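The second drawer

Every home in Cesurville has a drawer of things that are neither used nor thrown out. Mine has grown into 2 drawers and a shelf in the hall. The advice books want me to hold each item and ask if it makes me happy. Most of it makes me feel nothing at all, and I would fight you for it.

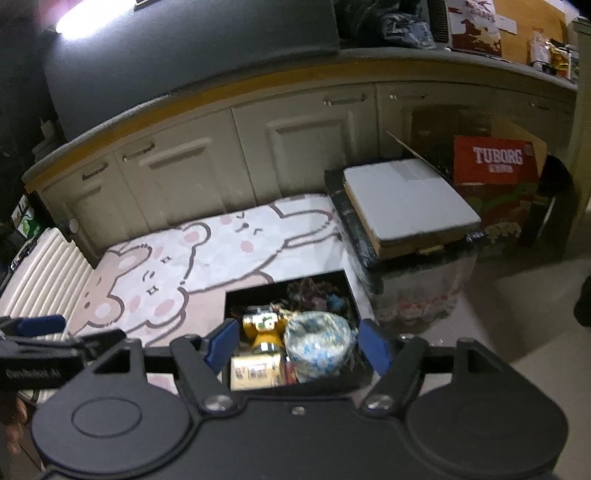
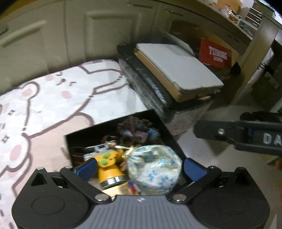

A black box of odds and ends. The yellow toy is in the second picture.

My objection is to the price of being tidy. A closet firm called Bedard quoted me $400 for six bins and a label maker, which I would then have to find a place for. My neighbors paid. Their labels say "Misc. A" and "Misc. B," and they can't find the scissors either.

Clutter has bad press because the people who write about it sell lids. I'm keeping my dead flashlight, and the key to a door I left in another state. Come October I may move them to the shelf.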